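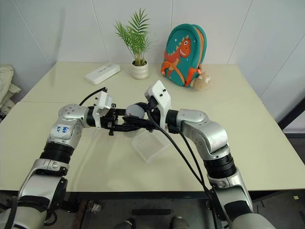

How early should you start packing a child's school bag?

The night before is plenty for the everyday things, but give yourself a week at the start of the year, so that you and your child can try the bag on, fill it, walk around in it and change your minds.

That's the short version of what Sandra Bramwell told me, and if you've ever met Sandra you'll know there is a long version too, and that it comes with tea. She has run the back-to-school table at the Kellness family center for longer than she cares to work out, and every summer parents come in with a new bag and a child about to start kindergarten, and they sit down with her and sort out what goes where. I went along in June with a notebook and stayed most of the afternoon.

I asked her first what people get wrong, and she laughed and said she didn't like to put it that way. "They pack for themselves," she told me. "A grown-up thinks, what if it rains, what if it's cold, what if he spills his juice, and before you know it there's a suitcase on the back of a five-year-old! I was exactly the same with my oldest. I think I put in 2 sweaters and a towel. A towel! He wasn't going anywhere near water."

Her way is to start with the bag empty and standing up, and to let the child put everything in with their own hands. Lunch goes at the bottom if it's in a hard box, then a change of clothes rolled up in a cloth bag, then the folder flat against the back. The front pocket belongs to the child entirely, and she is firm about this (she is firm about very little else). "Stones, leaves, a button, whatever they like. If it's their pocket they remember they have a bag, and if they remember they have a bag it comes home again."

We talked for a good while about zippers, which I hadn't expected to find so interesting. Sandra likes a zipper in a bright color that doesn't match the rest of the bag, because small children can find the end of it, and she ties a loop of ribbon through the pull for the ones whose fingers are still learning. She'd sooner see a family buy a plain, cheap bag with a good zipper than a beautiful one that sticks. As for cartoon animals, dinosaurs especially, she is all for them. "You're asking a little person to carry something heavy to a place they've never been. Let them have the dinosaur."

Bohdana Savchuk joined us halfway through with a plate of poppy seed cake and strong opinions on soft toys. She taught the youngest class for years and now helps Sandra on Wednesdays, and the two of them have been disagreeing happily on this subject the entire time. Sandra thinks one small toy may travel in the bag as long as it stays there. Bohdana thinks it should be clipped on the outside, where everyone can see it.

"If it's inside, they have to take everything out to check on it," Bohdana explained. "And they will check on it. They'll check on it during the story, during snack, during the song. If it's hanging on the side they just look over, and they're fine, and they go back to singing."

"And then it drags along the floor," said Sandra.

"So you wash it," said Bohdana, and cut me another piece of cake.
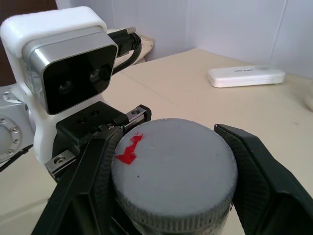 I wanted to know about weight as well, having hauled my own daughter's bag up the hill more mornings than I'd like. Sandra keeps a kitchen scale on the shelf and weighs things separately, so that parents can see where it all comes from. A full water bottle is usually the surprise. One she weighed for a family last summer came to 600 grams, more than the clothes and the folder together, and she suggested they send it half full and let him top it up at school.

Names came up last of all, and here the two of them agreed completely. Write the name inside the bag, on the lid of the lunch box, on the bottle, on both sweaters if you really must have both. Bohdana adds a family name and a phone number on a piece of cloth tape, pressed down hard at the corners. She once spent a whole afternoon ringing parents over one blue mitten, and she still has it in a drawer, in case anyone reading this would like it back.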